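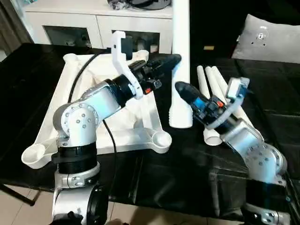
Two robotic arms, each gripping a black power drill, over a black tabletop.

Home News Features Opinion Events Jobs Subscribe

The little hospital that put its passwords away

Ask anyone on a ward what they dislike most about computers and the answer comes back before you've finished the question: logging in. One system for blood results, another for prescribing, another for X-rays, and each with its own password that runs out on a different day. At Grultavcombe, a community hospital with 21 beds and a very busy minor injuries unit, staff have just spent their first full month without any of that, and I came away thoroughly cheered up.

The idea is simple enough. You tap your badge on the reader, type a short PIN once at the start of the shift, and everything you're allowed to see opens where you left it. Walk to another bay, tap again, and your screen follows you - same patient, same page, same half-written note. The software is called Ciltach, and it went live across the site in August after a trial in outpatients.

We use cookies to remember your reading preferences. Accept / Find out more

Before the change, the hospital timed its logins for a fortnight. Staff on a typical day were signing in around 925 times between them, and the slowest machines took 2 minutes to reach a usable desktop. Now a tap takes seconds. One nurse told me she had stopped carrying a notebook of reminders in her tunic pocket (the reminders, of course, were passwords).

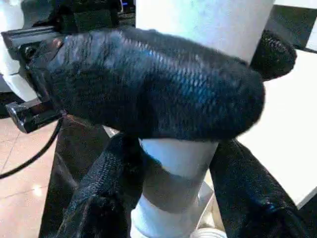 Badge readers sound like the dull end of health technology, and I can see why they rarely make the front of a conference brochure. Hardware gets the glamour. Yet the card is what a healthcare assistant touches all day long, and it's lovely to see so much care go into something so small. The reader beeps quietly at night! Someone on the night shift asked for that, and it was done within the week.

Security has improved too. Shared logins used to be common in the treatment room, where stopping to sign in with a patient in the chair felt rude. Every entry now carries the name of the person who made it, and screens lock as soon as a badge is tapped out. Lost cards are cancelled by a phone call to the service desk at Otivbridge, day or night.

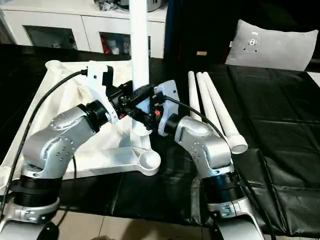 There were bumps, naturally. Agency staff arrived on the first weekend with no badges set up, and a tray of temporary cards now lives at reception. The pharmacy system, Khương, refused to join in for several days and had to be opened the old way. It behaves now, though it still takes longer to wake up than its neighbours.

Otivbridge, the larger hospital down the valley, is next in line, with its emergency department going first. Staff there have already been over to Grultavcombe to try the readers for themselves, and two of them asked if they could keep the cards.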